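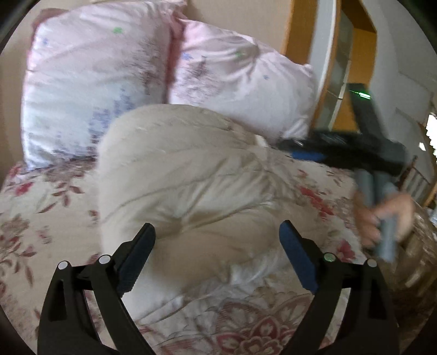
Transit cover, bedding cartons, Stanutia to Prernalier

Dranex_freight
Jun 26, 2021
We ship 411 cartons of quilts per booking. The forwarder quotes by volume and adds a surcharge of 2000 per container. Is it negotiable?

kerbweight
Rarely in peak season. Ask for the surcharge as a separate line — ours fell to 553 once it was itemised.

patricio_line
Disagree. Itemising changes nothing if the carrier sets it. Book before January and fix the rate for 4 sailings.

kerbweight
A fixed rate covers base freight only. Read the clause.

Dranex_freight
The clause says "all charges at origin". Destination handling is not mentioned.
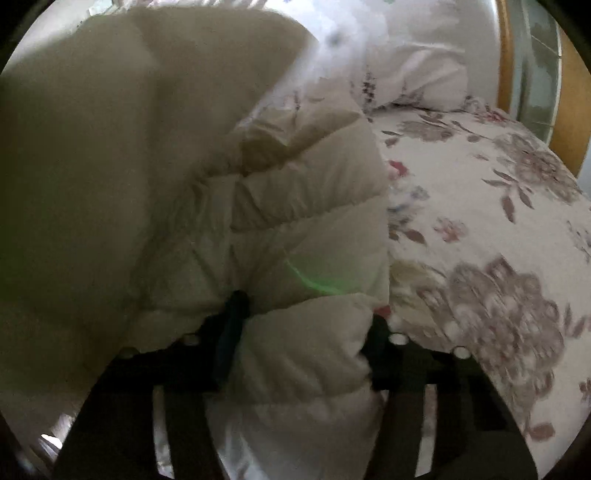
White quilted comforter

patricio_line
Then you pay it at Prernalier. Vacuum packing would cut the volume more than any clause.

kerbweight
Depends on the filling. Check with the maker first.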